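Household Objects, Unit 3: Cups and Containers
Povelora course handout, 28/12/2023

Welcome back! Cups look simple, and then you start comparing them - size, finish, pattern - and a whole morning is gone. Look for the light blue plastic cup and the white paper cup with its blue printed pattern, both on the table.
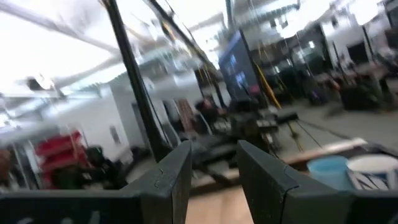 Exercise A: Surface

Allow 20 minutes. Pick one plain cup and one patterned one, and write down how each catches the light. Pattern breaks up an outline more than you'd expect!

Exercise B: Profile

Sketch 14 outlines from memory, quick ones, no shading. Ridges and flared rims count as part of the outline, so do put them in. 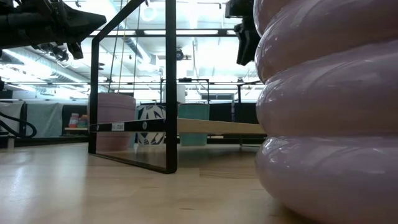
Fig. 2. Pink ridged container, patterned white piece and teal container, with the big ringed form at right.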